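Head camera episodes: drop the blurred stretches or keep them?

Posted 19/10/2019 by Nour Najjar

We are gathering teleoperated examples for a two-arm kitchen policy. The collection software is Zornard, with the default recording settings. So far there are 82 episodes from one kitchen, all with the head view plus joint positions. Training is behaviour cloning, nothing unusual.

Two things I can't settle. First, when the operator turns the head, the view smears badly and the table edge is barely usable. Should those stretches be cut before training? Second, one arm often holds an object while the other does nothing, and I don't know whether the idle arm's actions should be masked out of the loss.

Trimming by hand is slow. I did 13 episodes in one afternoon and would like to avoid the rest.

Raghda Aoun

Just delete them. Blurry data is bad data. We used a sharpness threshold and it was fine.

Shadi Masri

I would not delete them. If you cut the middle out of an episode and join the ends, the joint positions jump and the policy learns the jump. Either split the episode in two at the cut, or leave the stretch in and give it a lower weight. The robot will turn its head when it runs as well, so it will meet the same smear then.

A plain sharpness threshold also has a fault – it scores the whole view, so a sharp view of a bare wall passes and a useful view with a slightly soft background fails. Use head joint velocity instead. It is already in your log and costs nothing to read.

As for the idle arm, do not mask it. Holding still is an action. We masked it once on the Mullden set and the free arm drifted into the table leg on the second trial.

Lourenço Azevedo

Agree with Shadi on both. Our views are much like yours, I think:
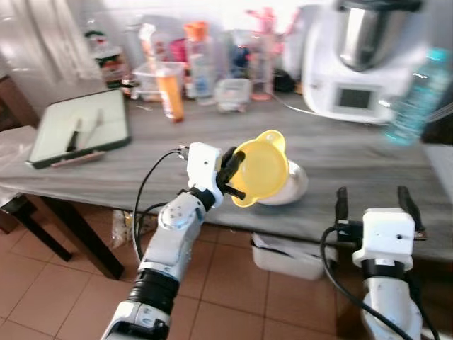
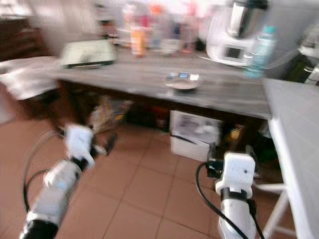
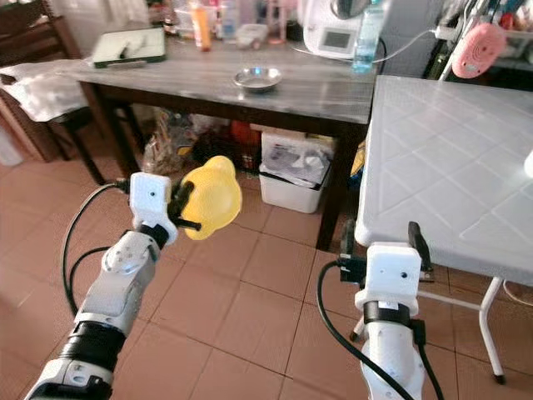

We split on head velocity, with a minimum segment length of 2 seconds, and threw away anything shorter. That removed 18 segments from the April batch and needed no trimming by hand. Check the time stamps before you do this. On our rig the joint log ran slightly ahead of the head view, so the first cuts landed too early and left half of each smear in. A fixed offset in the loader cured it – measure your own, don't copy someone else's.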